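# Helta Bench Oil, 200 ml

A good wooden bench gets better the more you use it, as long as somebody feeds it now and then. We've been making Helta in our back kitchen at Plemance for nine years, and it began as a jar we mixed up for our own tables (the first batch smelled like a salad, and we've come a long way from there). Word got around, friends asked for a little to take home, and before long we were buying bottles by the crate.

Helta is a blend of raw linseed oil and beeswax with a touch of orange oil, thin enough to wipe on with an old T-shirt and thick enough that it won't run down the legs of your table and onto your socks. It's meant for bare or previously oiled wood: workbenches, desks, potting tables, shelves, tool handles. It will not soak through varnish or paint, so if your top has a hard shiny finish on it, you'll want to sand that back first or save your money.

## How to use it

Brush off the dust and wipe the top with a barely damp cloth, then leave it overnight. Shake the bottle well - the wax settles, especially in cold weather - and pour out a puddle the size of a cookie. Work it along the grain with a soft cloth, going back over the end grain a second time. After half an hour, wipe off whatever is still sitting on the surface and let the wood rest for a full day before you put anything on it.

Spread used cloths out flat to dry outdoors before you throw them away. Linseed rags left in a heap can heat up and catch fire on their own, and we'd hate for that to happen to you.
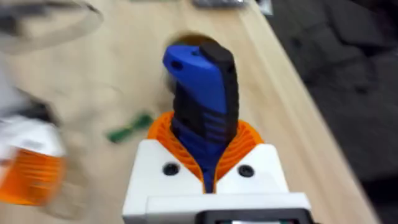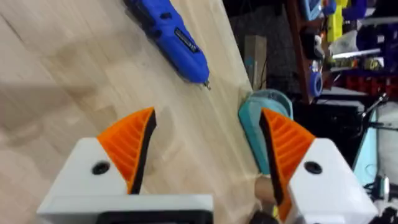
Light wood, working tops.
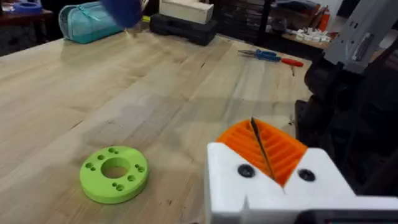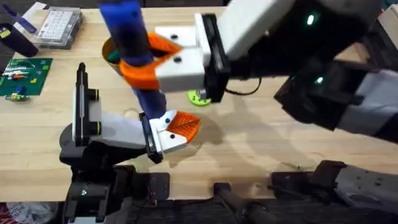 **Will it make pale wood turn yellow?**

A little, over time. Linseed oil warms the color of maple, beech and birch, and you'll notice it most in the first few months. If you want to keep things as blond as possible, try our Ilie oil, which is made with walnut oil and stays lighter.

## Sizes and details

- 200 ml bottle, enough for two coats on a small bench
- Cloth not included
- Keep the cap on tight and store it away from heat
- Best used within a year of opening

Helta also comes in a refill can, sold only at our Grosinar shop. Bring your old bottle along and we'll fill it at the counter while you look around. The next batch goes on sale 14th September.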